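수건 접기

수건 접기는 세탁하고 말린 수건을 일정한 크기로 포개어 정리하는 집안일이다. 가정뿐 아니라 숙박업소, 목욕탕, 체육관, 미용실에서도 매일 이루어진다. 수건은 모양이 직사각형이고 단추나 소매가 없기 때문에, 옷 개기를 처음 배우는 사람이 먼저 연습하는 물건으로 알려져 있다.

개요

수건을 접는 목적은 보관 공간을 줄이고, 꺼내기 쉽게 하고, 천의 가장자리가 늘어지는 것을 막는 것이다. 접은 수건은 선반에 쌓거나 서랍에 세워서 넣는다. 한국어에서는 "수건을 접다"와 "수건을 개다"를 모두 쓴다. "개다"는 옷이나 이불에도 쓰는 말이며, "접다"는 종이처럼 선을 만들어 꺾는 느낌이 조금 더 강하다.

수건의 크기

크기는 나라와 용도에 따라 다르다. 손과 얼굴을 닦는 세면 수건은 보통 폭 40센티미터 정도의 것이 많이 쓰인다. 목욕 수건은 폭이 70센티미터인 제품이 흔하고, 길이는 그보다 길다. 무게는 제곱미터당 그램으로 표시하는데, 400그램의 천은 비교적 얇아서 접기 쉽고, 500그램이 넘는 천은 두꺼워서 접은 뒤에 다시 벌어지기 쉽다.

작업면

수건은 넓고 평평한 면 위에서 접는 것이 좋다. 바닥에서 접는 사람도 많지만, 오래 서서 일하는 곳에서는 허리 높이의 탁자를 사용한다. 탁자의 표면은 매끄러운 것이 좋으나, 너무 미끄러우면 접는 동안 아래쪽 천이 같이 움직인다. 모서리가 둥근 탁자는 고리 모양의 실이 있는 천이 걸릴 위험이 적다.

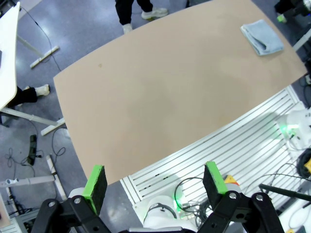 모서리가 둥근 황갈색 탁자와 그 위에 접혀 있는 하늘색 수건.

탁자의 가장자리에 수건의 긴 변을 나란히 맞추면 직각을 확인하기 쉽다. 탁자의 변이 곡선이면 이 방법을 쓰기 어려우므로, 수건의 네 귀퉁이를 서로 맞추어 기준으로 삼는다.

접는 방법

반 접기는 가장 단순한 방법이다. 긴 변을 반으로 접고, 같은 방향으로 한 번 더 접는다. 마지막에 방향을 바꾸어 다시 반으로 접으면 작은 직사각형이 된다. 선반의 깊이가 얕으면 마지막 접기를 한 번 더 한다.

삼단 접기는 폭을 세 부분으로 나누어 양쪽을 가운데로 포개는 방법이다. 수건의 가장자리가 안쪽으로 들어가므로 앞에서 볼 때 둥근 면만 보인다. 호텔에서 많이 쓰인다고 하지만, 실제로는 업소마다 정해진 방법이 다르다.

말기는 길게 접은 수건을 한쪽 끝부터 둥글게 마는 방법이다. 바구니에 세워 두거나 여행 가방의 빈 곳에 넣을 때 편리하다. 가정용 정리 안내서를 쓴 타티아나 프로하즈카(Tatiana Procházka)는 얇은 수건은 말고 두꺼운 수건은 접는 것을 권하였다.

누르기와 다듬기

접은 다음에는 손바닥이나 도구로 윗면을 가볍게 눌러 천 사이의 공기를 뺀다. 이때 가운데에서 바깥쪽으로 눌러야 주름이 한곳에 모이지 않는다. 세게 문지르면 천의 고리가 한 방향으로 눕기 때문에 좋지 않다. 윗면에 남은 작은 주름은 보관에 큰 문제가 되지 않는다.
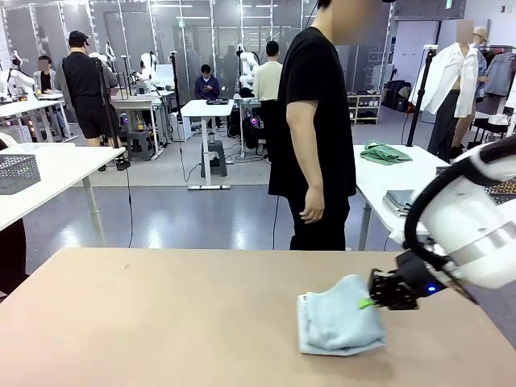 탁자 위에 접힌 하늘색 수건을 누르는 모습. 뒤쪽의 흰 탁자에는 개어 쌓은 옷과 구겨진 녹색 옷이 있다.

다른 세탁물과의 구분

세탁물이 많을 때는 먼저 종류별로 나눈다. 수건, 윗옷, 바지, 양말의 순서로 접는 집이 있고, 큰 것부터 접는 집도 있다. 접은 것과 아직 접지 않은 것을 같은 탁자에 둘 때는 사이를 띄어 놓아야 다시 섞이지 않는다. 걸어 두는 옷은 옷걸이에 따로 두며, 양말과 같은 작은 것은 바구니에 모은다.

보관

접은 수건은 접힌 면이 앞으로 오게 놓는다. 새로 세탁한 것을 아래에 넣고 위에서부터 꺼내면 모든 수건을 고르게 쓸 수 있다. 완전히 마르지 않은 수건을 접으면 안쪽에 냄새가 생기므로, 두꺼운 끝단을 손으로 만져 확인한 후에 접는다. 습기가 많은 욕실보다 통풍이 되는 장이 보관에 알맞다.

같이 보기

빨래
옷 개기
목욕 수건
옷장 정리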